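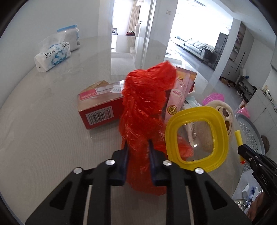
Fung-ping Siu started the Custgate Robotics Club because she was tired of watching students drive robots around on tape lines. She teaches physics in the mornings and runs the club from half past three until the building closes, and this year she gave the eleventh graders a single problem for the whole fall: pick things up and put them where they go. The things are ordinary. A crumpled red plastic bag held between two blue fingers takes up more of the club's time than anything else on the table, and the round marble-patterned top it stands on brings its own trouble, being white and glossy. "The bag is the hardest object we have," Siu said. "A box has sides. You know where the sides are. A bag is a different shape every time you let go of it."

The project is called Tolel, a name the students chose in the first week and have declined to explain to her. The aim is to collect enough demonstrations of people tidying a table with hand-held grippers that a small arm can learn to do the same job. The club had 3008 of them at the last count in November. Siu wanted more by then, but she is not unhappy.

"I told them a hundred good ones would teach us something, and it did," she said. "After the first 100 we trained a model and it could find the edge of a carton most of the time. It could not do anything with a bag. It would close on air, next to the bag, and then carry the air over very carefully and put it down."

The students keep a log of which objects fail and how. Hard cartons do well. Tissue packs do well if the fingers come in low. Plush toys are easy to hold and difficult to place, and a thin lid standing on its edge gets knocked over so often that one of the pages in the log is only about lids. Siu reads the log every evening and writes questions in the margin. She does not write answers.

"They would like me to," she said. "I did in the first year. They got a lot of robots that worked the way I would have built them."

She came to teaching after nine years at Stougaard, a firm that made sorting equipment for mail centers. Her job there was to find out why parcels jammed. She said the work was mostly standing next to a belt with a notebook, and that she tries to get the club to do the same. Before a student is allowed to change any code, they have to watch the same failure ten times and write down what the fingers did each time.

"The first week they hate it. They want to type. Then somebody notices that the grip is fine and the approach is wrong, and they found it by looking, and after that it gets easier to ask."

The club has 41 members on paper. On a usual afternoon fewer than half of them come, and the ones working on Tolel split into 4 groups. Two groups make demonstrations, one checks them and throws out the bad ones, and one looks after the training. They trade places every three weeks. Siu insisted on the trade after the checking group complained about sloppy work and the demonstration groups complained about the checkers.

"Everybody got nicer once they had done both," she said.

Rules for a demonstration fit on one sheet. Move at a normal speed. Do not fix a bad grasp by shaking it. If you drop something, finish the attempt anyway and mark it. Siu added the last one herself, over some objections. The students had been stopping as soon as anything slipped, so the model had never seen a recovery.

In the spring the club will take the arm to the Lillska meet, where teams clear a table they have not seen before. Each team gets twelve minutes and may not touch the arm after the start. Custgate entered last year with a different project and came in second to last. Siu brought this up without being asked.

"We had practiced on the same six objects for five months," she said. "They put a sponge on the table. We had never met a sponge."

This year the objects get changed constantly. Students bring in whatever is in the kitchen or the bathroom at home — packets, combs, jars, empty boxes — and Siu asks only that nothing be sharp or leaking. She has no favorite for the meet. She would like the arm to handle a bag once, in front of the judges, and then she would like to go over the log on the bus home.

Whether Tolel continues next year depends on the students. Most of the current group will be seniors and busy with applications, and a few of the ninth graders have started asking about walking machines.

"I'd be sorry, but it's their club," Siu said. "I would ask them to watch something fall over ten times first."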